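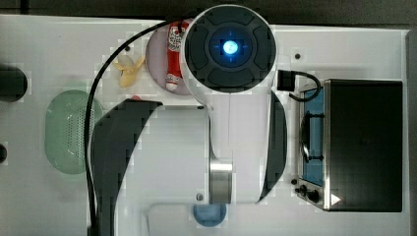 Orphaned otter pup at Quintela – should they let the foster family keep her?

14 replies · 310 views · 3 shares

mollby_jaime
so the wildlife center at Quintela posted an update in May and im still mad. They have an otter pup, Flarine, mother hit by a car on the river road. Shes been living in a staff member's house. Sleeps with the dog. Everyone in the comments going aww. Thats not a rehab animal anymore, thats a pet. Thoughts?

laurinda_r
Shes 17 weeks. Pups that age would still be with mom. Where do you want her to sleep, a bucket?

mollby_jaime
With other otters. The place in Clekness has two pups same age. Pair them up, less people, done

laurinda_r
Clekness is 400 miles away. And they're full, I asked.

Armindo Louro
Did rehab for years, mostly foxes and badgers, a few otters. Both of you have a point. House raising is fine while theyre on the bottle, you can't leave a pup that small alone all night. But the dog is a bad idea. An otter that thinks dogs are friends walks up to the wrong dog later on. Seen it happen with a fox.

ilidio_b
the dog is 13 and has no teeth lol

Armindo Louro
Not the dog I'm worried about

ilidio_b
fair

riverbank_annie
Can somebody say what she eats now? My kids want to send something. The page only says "donations welcome" and the link is dead

laurinda_r
Whole fish, trout mostly. Don't mail fish please. They want old towels and money. Ring the front desk before 4 pm and ask for Arnaldo Barros, he does the otter stuff

riverbank_annie
Thanks!! Towels we have

mollby_jaime
Ok but back to it. What's the release plan. I've looked, there isnt one. Last pup they had went to a zoo

laurinda_r
Last pup had a bad hip. Couldn't swim right. What would you have done, put him in the river anyway?

mollby_jaime
No. But they said "release in spring" right up until they said zoo. Just want them to be straight with people who give money

Armindo Louro
Otters take a year or more. Anyone giving you a date at 17 weeks is guessing. She needs an outdoor pen with deep water soon and far less handling. If that happens by fall I'd be happy enough

ilidio_b
pen is being built, I drove past – posts are in, no fence yet. the pool is just a hole atm

mollby_jaime
first good news in this thread. still think the dog thing is dumb

laurinda_r
Noted. I'm taking towels over in the morning, will ask about the fence and the Clekness pair and post back

2 people like this · Share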